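Search this site
Enter keywords
Go

The two-arm table and the rules nobody wrote down

Holtoso has had its tabletop rig going since June. Two arms, one wooden top, one person at the controls. Small shop on the edge of Starnitberg, 23 people on payroll, most of them never near the arms. And until spring, no written rules for the table. Just habits. Good habits mostly - but habits walk out the door when people change jobs.

So they wrote some. Took longer than building the rig.

First draft came from Batista, the safety outfit, and ran to 40 pages. Unreadable at seven in the morning with a coffee in one hand. The operators cut it to a single sheet taped up by the door. Batista grumbled, then signed it.

What's on the sheet

Operator stays put. Hands on the controls or hands in your lap, never over the tabletop while the arms have power. Want to move something on the table? Power off, wait 30 seconds, then reach. People hate the wait. It stays.

One person runs both arms. They tried splitting it, left arm to one operator and right arm to another, and got two near misses in a week. Dropped.

Cables get walked every Thursday. Start at the floor, end at the wrist. Any cable rubbing on a strut gets re-routed before the next run, not after lunch. Clamps get a tug too. A loose clamp is a stop, same as a cut cable.

Thin things are the hard part

Boxes are easy. Brushes, pens, anything skinny on a flat top, that's where fingertips hit wood. The sheet says come in slow, stop short, close gently. If the tip touches the table harder than a tap, log it. Citar, which keeps the log software, has 1,760 entries from the shop so far and most are exactly this. Scuffs. Nothing broke. They still get read, every one, becuase a scuff is the cheap version of a bent finger.
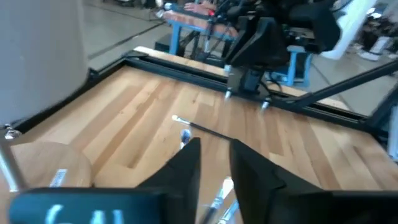 What other shops should copy

The short sheet, for one. Also the no-blame log - operators write up their own bumps and nobody gets called in for it. Entries went up when that started, as you'd hope.

Skip the color-coded badges. Holtoso tried them, everyone wore the wrong one by noon.

Still open: who signs off when software changes overnight. Right now it's whoever opens up in the morning, and Batista wants a second name on the form. The shop says that it dosen't have a second person at that hour. They meet again next month.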